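4.2 Working over the open socket

Most of our evenings in the Derkville workshop went into the part of the job we had expected to be easy, and we would like to dwell on it a little.
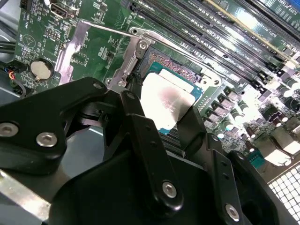 The processor is a forgiving thing to look at and a fussy thing to hold, so we gave Pulen, our planner, 3 approach angles to choose from.
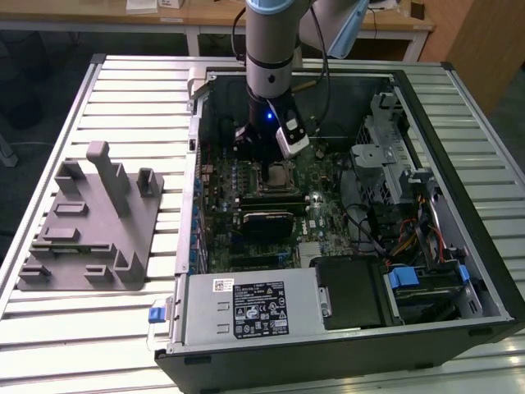
Figure 7. The arm above the opened desktop tower, with the gray fixture plate beside it.

3 comments · 2 shares

We then moved to the fixture trials.
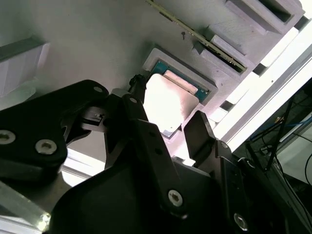

Wumpini Agyeman wrote back that she would slow the last bit of travel before touching any other setting, and we have happily kept that advice.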